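The microwave door is still the hard part
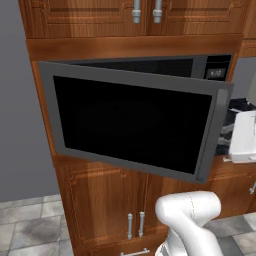 A simulated kitchen, with the microwave door open and the white robot arm below it.

When I asked the head of the household group at Zukley if a machine can do kitchen chores yet, she took a long time before she answered. "Some of them, on a good day," she said. "My mother asks me this every time I visit. I tell her to keep her own hands for now."

Zukley has its office in Brollthorpe, on the second floor of a former print shop. The group writes control software for robot arms, and most of its work happens first in simulation. There the robot can bump into a cabinet and no one has to repair the cabinet.

I wanted to know why a microwave. It looked to me like an easy thing, a box with a door. She did not agree. "You open it with one hand while you look at your telephone," she said. "But think what your hand does. It pulls, and then it must follow the door on a curve, and your body has to step out of the way. If the arm stands in the wrong place, the door comes against it and everything stops."

The group has now run 300 trials of opening and closing doors in its newest test. In 119 of them the robot finished the whole task without help. I said this did not sound like very many. "It is less than half, yes," she answered, and she did not seem offended. "In October we would have been happy with half of this. But if your oven opened only this often, you would return it to the store."

The failures are mostly small ones. The arm arrives a little too low, or it opens the door and then has no room to come back. She keeps the worst ones in a folder and shows them to new colleagues in their first week.

We spoke also about the shop floor. Before Zukley she worked two years for Brabec, a maker of metal parts, where a machine moved pieces from one tray to another all day. That work went well, she told me, and she explained it with the trays. "They were always in the same place. In a kitchen, somebody leaves a bag on the counter, somebody leaves a drawer open. A home is never the same in the evening as it was in the morning."

Does she believe the software will move from the computer to a real kitchen? She expects it, but slowly. Real doors are sticky, she said, and real hinges get old. The group tries to change the weight and the stiffness of the doors in simulation, so that the robot does not learn only one door.

I asked which chore she would give away first. She looked at the old Timex on her wrist, because her next meeting was near, and laughed. "Emptying the dishwasher," she said. "But it has to put the cups where I want them."

16 April 2024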